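# Ambiente regulatório de testes (sandbox regulatório)

O **ambiente regulatório de testes**, que quase todo mundo no Brasil chama de *sandbox*, é um regime temporário em que uma autoridade deixa uma empresa operar um produto novo com regras adaptadas, para um número limitado de clientes e por um prazo definido. Escrevo este verbete na primeira pessoa porque a nossa enciclopédia permite (e porque passei uma boa parte da vida preenchendo formulário de candidatura, então tentar fingir distância ia ficar esquisito). Quem quiser só a definição pode parar aqui!

## De onde vem o nome

*Sandbox* é a caixa de areia do parquinho. A palavra chegou ao direito passando pela informática, onde já designava um ambiente isolado em que se roda um programa sem mexer no resto do sistema. O uso regulatório se espalhou a partir do Reino Unido, no meio da década de 2010, primeiro com serviços financeiros, e depois foi parar em energia, transporte, saúde, telecomunicações e por aí vai.

Em português a tradução nunca pegou direito. O Marco Legal das Startups, de 2021, fala em "ambiente regulatório experimental", que é a expressão mais correta e a que menos ouço em reunião. Em Portugal se usa também "zona livre tecnológica", que tem um sentido próprio, ligado a um espaço físico delimitado para testes. Já vi gente boa confundir as duas coisas num contrato, e deu um trabalho danado para consertar.

## Como funciona

O desenho muda bastante de um órgão para outro, mas o roteiro geral é parecido. A autoridade publica um edital dizendo que tipo de inovação quer ver e quais normas aceita flexibilizar. As empresas mandam proposta, com plano de testes, análise de riscos e (a parte que todo mundo deixa para a última noite) um plano de encerramento. Quem é selecionado recebe uma autorização temporária, com condições escritas caso a caso.

Durante o teste a empresa entrega relatórios periódicos, e o pessoal técnico do regulador acompanha mais de perto do que acompanharia um participante comum do mercado. Pode haver teto de clientes, teto de valores, restrição geográfica, obrigação de avisar o usuário de que aquilo é experimental. No fim, ou a empresa obtém a licença definitiva, ou a norma muda, ou o serviço é desligado de forma ordenada.

Um ponto que sempre gera pergunta: a autorização não perdoa tudo. Defesa do consumidor, proteção de dados, prevenção à lavagem de dinheiro, direito do trabalho, tudo isso continua valendo normalmente. O órgão só pode afastar aquilo que é da competência dele. Parece óbvio, mas perdi a conta das vezes em que um fundador me disse, todo contente, que "no sandbox pode".

## O que os participantes ganham

A vantagem mais citada é o tempo. Em vez de esperar a licença completa para descobrir se alguém quer o produto, a empresa testa com gente de verdade e vai conversando com o regulador pelo caminho. Essa conversa, para mim, vale mais do que a própria dispensa de regras. Você descobre cedo que o cadastro do usuário precisa ser refeito, que o contrato com o fornecedor tem um buraco, que a função de que a equipe mais gosta vai exigir uma autorização que ninguém tinha colocado no orçamento.
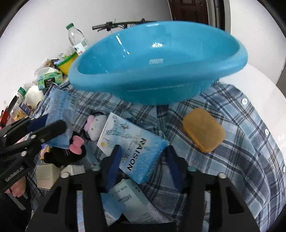
E descobre isso quando refazer ainda custa pouco, com o código pequeno e a base de clientes cabendo numa planilha. Há também o efeito sobre investidores, que costumam ver a seleção como um sinal de seriedade. Eu teria cuidado com essa leitura, viu? Ser aceito num ambiente de testes quer dizer que a proposta era interessante e o risco administrável, e vários editais até proíbem usar a participação em publicidade como se fosse selo de qualidade.

## O caso Tirbridge

O exemplo que conheço de dentro é o da Tirbridge, empresa de micromobilidade que quis alugar bicicletas de carga elétricas a pequenos comerciantes em Brundari. A norma municipal só conhecia duas categorias, bicicleta e veículo de entrega, e a bicicleta da Tirbridge não cabia direito em nenhuma. Se fosse a primeira, não podia levar carga comercial nas ciclovias. Se fosse a segunda, precisava de placa, e placa para aquilo não existia.

A prefeitura abriu um ambiente de testes com limite de 200 bicicletas, circulação só no centro e relatório mensal de incidentes. Myrto Theodorakopoulos, que cuidava da parte jurídica, teve uma ideia que até hoje recomendo: levou o fiscal de trânsito para dentro da equipe de produto antes de a interface do aplicativo ficar pronta. O fiscal pediu que o limite de velocidade fosse aplicado por zona, direto no motor, e os engenheiros reclamaram bastante (com razão, deu para entender, a entrega de novembro já estava apertada). Só que a mudança entrou, e quando a prefeitura redigiu a norma definitiva o controle por zona virou exigência para todos os operadores.

A concorrente Emham foi por outro caminho e lançou primeiro, sem autorização, apostando que a regra viria atrás. Teve quase 700 bicicletas na rua antes da suspensão, e depois precisou trocar o controlador de cada uma para voltar a operar.

## Críticas

As críticas são sérias e eu concordo com uma boa parte delas. A mais comum é a do favorecimento: quem entra opera com regras mais leves enquanto o concorrente, às vezes menor e mais antigo, cumpre tudo. Editais abertos e critérios publicados ajudam, mas preparar a candidatura custa dinheiro, e quem pode pagar consultoria sai na frente.

Outra objeção é a captura. Um regulador que passa meses ao lado de uma empresa pode começar a enxergar o problema com os olhos dela. O relatório Nguyen, que avaliou o programa de Brundari, apontou justamente isso e sugeriu que a equipe que acompanha o teste não seja a mesma que decide sobre a licença. A sugestão foi aceita só em parte.

Há ainda a questão da escala. Um serviço pode funcionar lindamente com poucos usuários vigiados de perto e virar um transtorno quando a cidade inteira adere. Ocupação de calçada é um caso clássico, porque o problema praticamente não aparece no piloto.

## Figuras próximas

Convém não misturar o ambiente de testes com a *carta de não ação*, em que a autoridade declara que não pretende punir determinada conduta, nem com os *escritórios de inovação*, que só orientam e não dispensam ninguém de nada. A consulta prévia também é outra coisa, embora muita empresa que se candidata a sandbox precisasse, no fundo, só de uma boa consulta.

## Ver também

- Licenciamento por etapas
- Análise de impacto regulatório
- Micromobilidade
- Zona livre tecnológica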